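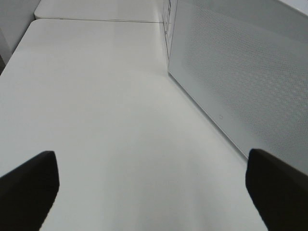 Gripper open over the bench.

Print this page | E-mail this page

About us

We write the house rules for robots that work in kitchens, and then we run the robots under those rules to find out which ones are no good. Small group, one long room, a lot of wiping down. Part of Viltholm since the spring the old packaging line closed and we got the space.

Most of what we do is household handling. Plates, doors, knobs, food-shaped things. The arm has to approach, take hold, let go, back off. Each of those has a rule and each rule has a number. The full set is called Kulia, 63 rules at last count, and any site that wants to use it can have it by writing to us. No charge. We ask for your incident notes in return.

What Kulia covers, short version:

Start position. Fingers open, nothing between them, bench clear in the reach area. Operator says "clear" out loud. Yes even when alone in the room.

Speed. Slow near anything hinged. Slower near anything a person might reach for at the same time.

Stops. One stop button within arm's length of every chair. If you move a chair you move the button.

Logs. Every run gets a line, including the dull ones and the ones that were aborted before they started. We have 900 lines from the first season alone and the dull ones turned out to be the most use when we rewrote the speed rules.

Surfaces. Wiped before and after. Specks on the bench count as a finding, write them down, wipe, carry on.
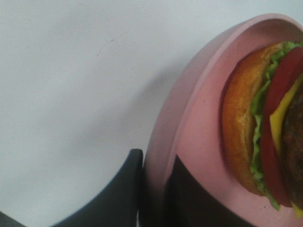
VILTHOLM — Safe Handling Practice Group

We started with five rules on a sheet taped to the door. Niall Dalgleish wrote them after a long afternoon with a stuck gripper, and four of the five are still in there word for word. The fifth was about coffee cups and has been folded into Surfaces.

Niall still leads the group and still signs off every change. He came over from packaging, where a rule was a rule if the night shift could follow it tired, and he holds us to that. If a new hand can't read it once and do it, it goes back. Several of us have had the same paragraph sent back more than once.

Plates got their own section early. Grip at the rim, one finger outside and one inside, never on the food. Close slowly, check contact, then lift. A burger sitting on its edge is treated the same as one sitting flat — load is load — but the lift height is lower and the tilt limit is tighter. Sites ask us to relax the tilt limit more than any other rule. We haven't.

Training is two halves. First half no power, you move the arm by hand and talk through the run. Second half powered, with somebody from the group next to you and their hand by the stop. Camus is the workbook that goes with it, 386 pages, which is too many, and we are cutting it down. Arain is the short card version for the bench. Use Arain if you only have time for one. Both get revised in June.

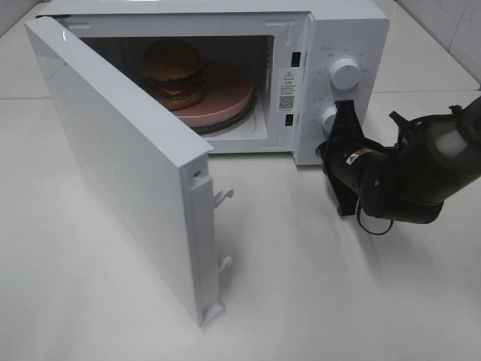 Appliances are the newest section and the one we get the most mail about. Older rules assumed the arm and the thing it handled were both out in the open, and a cavity breaks that assumption pretty fast. So the section goes by zones: outside, threshold, inside. A microwave with its door swung wide, like the white one here, takes up bench space the arm doesn't know about unless you tell it, so the door's full swing is marked as occupied for the whole run. The latch hooks on the door edge are a snag point and get their own line in the checklist. Knobs are separate again. With two dials one above the other, the gripper goes to one at a time and backs off fully before it goes to the next. Cables on the wrist get looked at before every run, any loop that hangs low gets checked against the path. And read the warning label on the appliance, in whatever langauge it's in. Get it translated if you have to.

How we work with other sites

You send a description of your setup and your last month of log lines. We read them. Somebody calls you. Usually we ask for a visit, usually one day. You get a marked-up copy of Kulia with the rules that apply and the ones you can skip, and reasons for the skips in writing so that the next person at your site isn't guessing.

We don't certify. We don't sell equipment. We won't tell you which arm to buy, please stop asking.

Visits to our room by arrangment only. Closed shoes, hair tied back, no lanyards near the bench.

Last revised December 22, 2023. Older copies of this page are out of date, throw them away.

Print this page | E-mail this page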